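Talby student robotics open day — my notes, typed up on the bus home

Went over to Talby in August for the student robotics open day. Doors at 10, I got there at 10:20 because the parking lot behind Whitlock Hall was full and the overflow lot is up a hill. Wear real shoes if you go.

Sign-in sheet said 83 people by the time I put my name down. Mostly parents, some kids from the other clubs, a few folks from the community college. Free coffee, gone by 11. Donuts gone before that.

Ground floor was the line followers and the maze bots. Fun but I've seen a lot of those. One team had theirs running the full course in 21 seconds, big cheer, then the battery quit. The drone cage was closed, no sign saying why.

What I really came for was the Buleck project. Five students, one school year, one subject: cloth. They want a robot arm that can pick up and fold clothes, and they're teaching it from demonstrations. A person does the job with a hand-held gripper, the recordings go into training, the arm gets its turn later. Most of the work so far is the person part.

So a lot of lifting, a lot of folding, then again. Their target is up to 94 good demonstrations per garment before they train anything, and they're picky about what counts as good. Drop it and you start over.

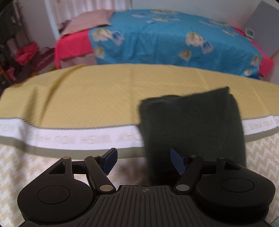
Gripper work with the green cloth, bed and table behind.

Things I wrote down while they talked:

Soft stuff is hard. A block stays the shape it is, a sweater doesn't. Every grab changes it.

Slow hands make better recordings. They all went too fast the first month and had to throw out most of it.

They switch people every 19 minutes — wrists get tired, and tired people get sloppy. There's a kitchen timer for this and it is LOUD.

Their notebook was my favorite thing of the whole day. Every bad take gets a line saying what went wrong. "Pinched two layers." "Let go early." "Sleeve." Just sleeve. I'd of liked a copy.

Asked about money. The club gets a small grant from Furkico, a parts shop in town, plus a bake sale. The arm itself is shared with another class so they get it two afternoons a week, which sounded like a sore spot.

Then questions from visitors. I got most of this one down, from a dad near the back who wanted to know how his daughter could get in.
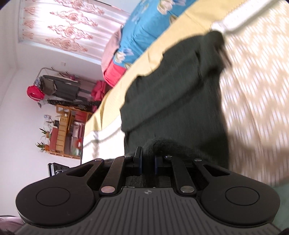 Do you need to know how to code before you join?
Most new members don't. They start out doing demonstrations and keeping the notebook, and pick up the programming over the first semester from the older students.

After that I went upstairs for the poster session, which was hot and crowded. Good poster on battery care, a less good one with type so small I gave up. Skipped the awards, had to get back.

Would go again. Come early, bring your own lunch becuase the food truck only takes cash, and do the cloth project first while the students still have their voices. Next open day is supposed to be in spring, sign-up is on the Talby club page.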